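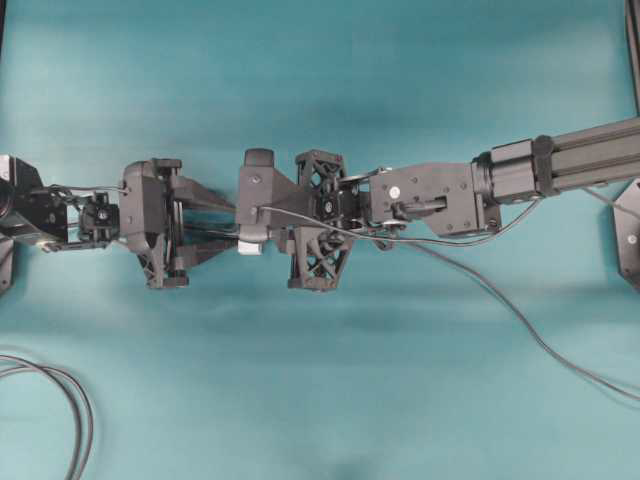
# Miniature screw vise

A **miniature screw vise** is a small workholding device used to keep light parts still during bench work such as soldering, inspection, gluing and cable assembly. It applies the same principle as the machinist's vise: a screw moves one jaw along a guide toward a second jaw that does not move. It differs mainly in scale, and in that it is often set down on the work surface without being bolted to it.

## Construction

The usual layout has a long flat base, an end block, a movable jaw and a fixed jaw. A threaded rod enters through the end block and bears on the movable jaw. Guide rails or slots between the blocks keep the movable jaw from turning with the screw. On most small patterns the rod is driven by hand from a round knob, and the knob is knurled so that it can be gripped between finger and thumb.

A hex nut is commonly run onto the rod next to the knob. Depending on the pattern it serves as a jam nut, locking the knob to the thread, or as a stop that limits travel. A jam nut that works loose allows the knob to spin freely on the rod, a common fault in light vises.
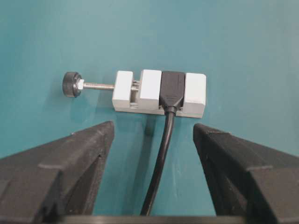 Jaw faces are generally left flat. Serrated faces hold metal stock better but mark plastic housings, and connector shells are easily scratched. Thin rubber or card may be placed between jaw and part where the finish matters.

## Holding connectors and cables

A USB plug is an awkward part to hold by hand: it is short, smooth and attached to a cable that pulls it out of line. In a vise, the plug is clamped across its sides with the cable leading away from the jaws. The main points of practice are:

- The jaws bear on the molded housing where possible. The metal shell can deform under load.
- The screw is turned until the part no longer shifts, then no further.
- The cable is laid flat in a gentle curve, so that its stiffness does not tip the vise.
- Long cables are supported on the bench – a hanging cable can drag a light vise toward the edge.

## Materials

Metal vises are heavier and stay in place better. Printed plastic vises are cheap and do not scratch soft parts, but their jaws flex at high load and the base may bow. Plastic patterns normally keep a steel rod, as printed threads wear quickly.

The Helby pattern, used in teaching workshops in Stustham, is a plastic type with a jaw travel of 58 mm and an M6 screw. Bunance, a supplier of bench accessories, sells a heavier metal version weighing 500 g. The two share the same jaw spacing, and pads cut for one fit the other.

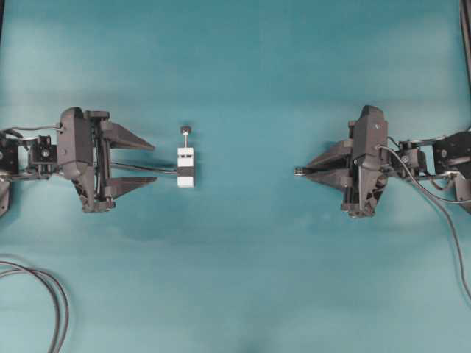 Vises of either type are normally used on a plain, level surface. A matte finish reduces glare, and a single even color makes small dropped parts easier to find. Scuffs have little effect on holding, though grit under the base will let the vise rock.

## Alignment

For insertion work the part is set at 90 degrees to the bench or parallel to it, and checked against a small square. The Ghasemi method, named after the workshop manual in which it appears, calls for the part to be clamped lightly, squared, and clamped again with a final quarter turn of the knob. Tightening in one motion tends to lift the movable jaw, and the part tilts with it. The effect is greater in vises with worn rails.

## Maintenance

The rod is wiped clean and given a small amount of light oil – on plastic bodies, a dry lubricant is preferred. Rails are brushed out to remove solder beads and clippings. The vise is stored with the jaws slightly open, so that pads do not take a permanent set.

## See also

- Hand vise
- Toolmaker's clamp
- Third hand (soldering)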